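Looking after a stone or stone-look benchtop

Most of the damage we see on benchtops comes from ordinary cleaning products used in the wrong place.

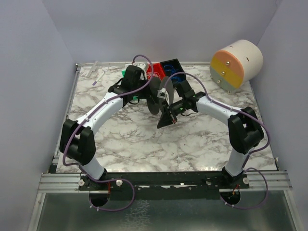

Start by finding out what you have. Real marble is cold to the touch and the veining usually carries over the edge. Laminate and printed surfaces often have a visible join at the front. If you can't tell, treat it as marble until someone who knows has had a look.

Daily cleaning

Warm water and a small squirt of dishwashing liquid will do. Wring the cloth out well, wipe, then go over it again with plain water and dry with a tea towel. Soap left to dry builds up into a dull film, and people then scrub at the film and scratch the finish.

Keep vinegar, lemon juice and bathroom sprays away from marble. They etch it, and an etch mark is a change in the stone itself, so it won't wipe off. Light ones can be improved with marble polishing powder and a damp felt pad. Deeper ones need a tradesman.

Stains

Blot spills, don't wipe them. For oil or butter, mix bicarb soda and water to a paste as thick as peanut butter, spread it over the mark, cover with cling wrap and tape down the edges. Leave it 20 hours or so, scrape off with a plastic spatula and rinse. Old stains can take three or four goes.

Tea, coffee and red wine respond better to a little hydrogen peroxide in the paste. Try it first in a corner that doesn't show, and don't use it on dark stone, as it can lighten the colour.

Sealing

Put a few drops of water on the surface and leave them for ten minutes. If the stone has darkened underneath, it needs sealing. Wipe the sealer on in small sections, and buff off the excess before it goes tacky - dried sealer is a miserable job to remove. Leave the bench alone overnight. Laminate doesn't need sealing at all.

Heat and knives

Use a board and a trivet, whatever the surface. Slow cookers and electric frypans count as hot pans too, and laminate can lift or blister under them.

Chips

Small chips on an edge can be filled with a clear or tinted two-part resin. Mask both sides, overfill slightly, and shave it level with a razor blade once cured.

Page last updated 15 January 2019 by Szymon Sowa, Tokthorpe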